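3.2 Datengrundlage

Ausgewertet wurden die Ausleihvorgänge der Zweigbibliothek Zullar. Berücksichtigt sind ausschließlich Fernleihbestellungen, die über den Verbundkatalog Madov ausgelöst und am Standort abgeholt wurden. Nach Ausschluss doppelt erfasster Vorgänge verblieben 562 Bestellungen. Stornierungen vor Versand gingen nicht in die Berechnung der Durchlaufzeit ein, wurden jedoch für die Bedarfsanalyse beibehalten.
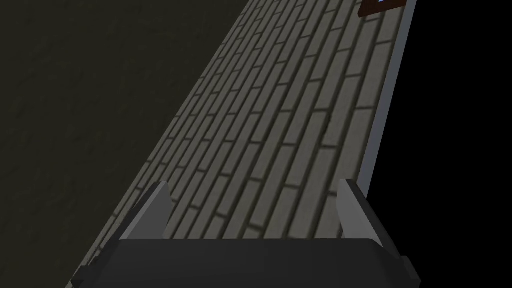
3.3 Messung der Durchlaufzeit

Als Durchlaufzeit gilt der Abstand zwischen dem Eingang der Bestellung im System Sterent und der Bereitstellung im Abholregal. Die Zeitstempel werden beim Scannen des Begleitscheins erzeugt. Bestellungen, die nach 16 Uhr eingehen, werden dem folgenden Öffnungstag zugerechnet. Der Median liegt bei vier Öffnungstagen, für Zeitschriftenbände bei fast 12. Die Differenz geht überwiegend auf Bestände im Außenmagazin Marchuk zurück, das nur mit gesonderter Kurierfahrt bedient wird. Im Februar war diese Fahrt zeitweise ausgesetzt; die betroffenen Vorgänge sind in der Auswertung gekennzeichnet, aber nicht entfernt.

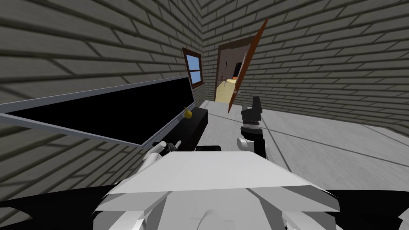
Abb. 3: Simulierter Raum mit grauen Ziegelwänden, im Vordergrund der weiße Oberkörper des Roboters.

Für die Verteilung der Durchlaufzeiten wurde keine Normalverteilung angenommen. Die Gruppen wurden daher mit einem rangbasierten Verfahren verglichen. Mehrbändige Werke zählen als ein Vorgang, maßgeblich ist der zuletzt bereitgestellte Band.

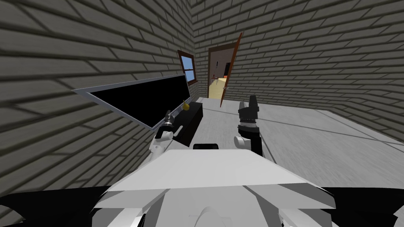
BESTANDSNUTZUNG UND FERNLEIHE

3.4 Einschränkungen

Die Zeitstempel erfassen die Bereitstellung, nicht die Abholung durch die Nutzenden. Aussagen zur tatsächlichen Wartezeit sind damit nur eingeschränkt möglich. Manuell nachgetragene Vorgänge weisen zudem lediglich das Tagesdatum auf und wurden einheitlich auf den Beginn der Öffnungszeit gesetzt. Eine Übertragung auf Standorte mit täglichem Kurierdienst wurde nicht geprüft.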